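Oltia Wrist-View Grasp Kit

Research hardware and training recipe for block handling with parallel grippers
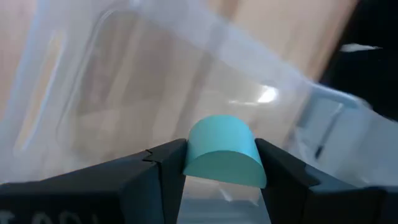

Oltia is a wrist camera, a mounting bracket and a training recipe for short pick and place tasks. It was developed at the Stemthorpe lab to answer a narrow question: how much of a bin task can be learned from the wrist view alone, with no overhead camera in the cell.

The test task uses solid blocks in simple shapes and clear plastic containers. Clear walls were chosen on purpose. Glare and see-through edges upset depth sensors, and the policy has to cope with both while the arm is moving. Motion blur is left in the training data. Frames are not filtered for sharpness.

Method

The policy is trained on 1106 teleoperated demonstrations. Each one is cut into an approach, a grasp, a carry and a release, and the carry segments are sampled more heavily than the others. In early runs most failures came during the carry, when the held block hides part of the container. A second network, Paju, looks only at the area between the fingertips and reports whether the block is still held.

Result

Over 500 test trials, the version with Paju dropped 28 blocks. Half-cylinders remain the hardest shape in our set. A grip on the two flat ends holds well, but a small error in wrist angle lets the block rotate. We have not tested soft or hollow parts.

In the box

Wrist camera with cable
Bracket for parallel grippers
Calibration card
Block set, including half-cylinders
License for the Oltia recipe and Paju weights

Containers are not supplied. Any clear storage box with an opening wide enough for your gripper will do.

Requirements

The gripper must report finger position. Training runs on one workstation, and logging is handled by Vodora, which is installed with the kit. Recalibrate after 2000 grasps or whenever the bracket has been removed.

The kit is sold to research groups only. Orders placed now ship in December.

Page updated Oct 18, 2025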